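Akevby Dragon Plush, Small – Yellow-Orange

Item 3064
In stock at the Golton shop and online

I have sold a lot of stuffed animals out of the Golton shop and I don't get attached to many of them, but this little dragon has been by my register since March and I've stopped pretending he's for sale (the others are, don't worry!). He's from Akevby, who make the round, squashy animals on the second shelf as you come in, and he's the chubbiest thing they do. Big head, tiny arms, belly like a bread roll.

People pick him up to look at the face and then they don't put him down. I've watched it happen at ten in the morning and I've watched it happen at two minutes to closing. A grown man in a work jacket carried one all the way around the shop under his arm while he looked at socket sets, and went home with the dragon and no socket set.

What you get

One small dragon plush, 18 cm from nose to bottom, in a fuzzy yellow-orange fabric with a pale belly. The eyes and mouth are stitched, so there's nothing hard on the face for a kid to chew at or pull loose. He weighs 78 grams, and you really notice how light he is when you're mailing one to a cousin. Inside is ordinary polyester filling, medium firm. He squishes nicely and comes back to shape if you leave him alone for a minute.

No batteries, no squeaker, no voice box. I get asked about the voice box more than you'd think.

The color

I want to say something about the color, as the old listing called him "lemon" and a couple of you wrote in (fair enough). He isn't lemon. He's a good bit warmer than that, closer to the inside of a ripe mango, and the fuzz makes him look a little deeper or a little paler depending on which way you've brushed it. Under the yellowish bulbs in my back room he goes nearly orange. By the front window he's sunnier. If you're trying to match a nursery wall, please ask me for a scrap of the fabric before you order – I keep a few in an envelope and I'm happy to mail one.

The belly is a pale cream, and I like that they made it so big. It gives him that just-had-lunch look. 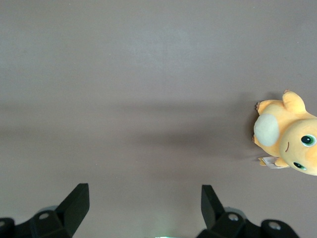
Can the dragon go in the washing machine?
Put him in a pillowcase, tie the top, and run him on a cold gentle cycle with a small amount of detergent. Skip the dryer and let him dry on a towel overnight, then fluff the fabric up with your fingers or a soft baby brush.

The face

The mouth is tiny, just a thin brownish curve on the yellow, and the eyes are dark with green around them. It makes for a very calm sort of dragon. I had another brand's dragon in before this one, with felt teeth and eyebrows, and my youngest customers found him a bit much. He ended up in the clearance bin next to the snow globes. This one gets kissed on the nose by strangers.

The stitching on the faces is neat on every one I've unpacked so far. I do check them before they go out on the shelf, and if I see a loose thread I snip it or send the dragon back.

Who it's good for

I'd happily give one to a newborn's big sister, a kid starting school, a teenager who claims not to want one, or somebody stuck in bed with a bad knee. Akevby's label says suitable from birth, though I'd keep any soft toy out of the crib while the baby's very small, same as you've probably been told already.

He's also a good travel size. He goes in the side pocket of a backpack with his head sticking out, and he makes a passable neck pillow for anyone under five. He doesn't stand up by himself, by the way. He'll sit if you lean him on something, otherwise he rolls over and stays there looking pleased about it. If you need one that stands for a shelf display, look at the Birstead bear two rows down, which has a flat weighted bottom.

Looking after him

Most of what happens to these dragons is jam. For jam, or yogurt, or whatever that was, I use a damp cloth with a drop of dish soap and dab at it, and then go over it again with plain water. The cream belly shows marks sooner than the rest of him, so I'd get to that part first. Don't iron him. Don't put him on a radiator either – I tried it with my own and the fuzz went flat and a bit crunchy on one side.

If a seam opens up, bring him in and I'll close it at the counter while you wait, no charge, as long as he came from me. I keep matching thread in the drawer.

Boxes and wrapping

The dragon comes in a plain paper sleeve with the Akevby label on it, no plastic. For gifts I've got the Leitner boxes in the medium size, the sturdy ones with the lift-off lid, and he fits in with room for tissue paper and a card. Pick "Leitner box" at checkout. If you want a name written on the lid, put it in the notes and check your spelling, please, I write exactly what you type!

Stock

I took 200 of them in the last delivery, which my storage room was not happy about, and they've been moving fast. When these are gone there's a wait of a few weeks for the next lot. Akevby makes a larger size too, but I don't carry it at the moment. If enough of you ask I'll get some in, so do ask.

Shipping and returns

Orders in before noon go out the same afternoon. Small dragons go as a large letter if you're only buying one without the box, and as a parcel if you add the box or a second dragon. You can pick up from the Golton shop for free, just bring the order number.

Returns are fine within a month if he's clean and still has his label on. Once the label's off he's yours, and I think he knows it.

You might also like

Birstead bear, sitting, weighted bottom
Akevby small whale, blue
Leitner gift box, medium, lift-off lid
Soft brush for plush and baby hair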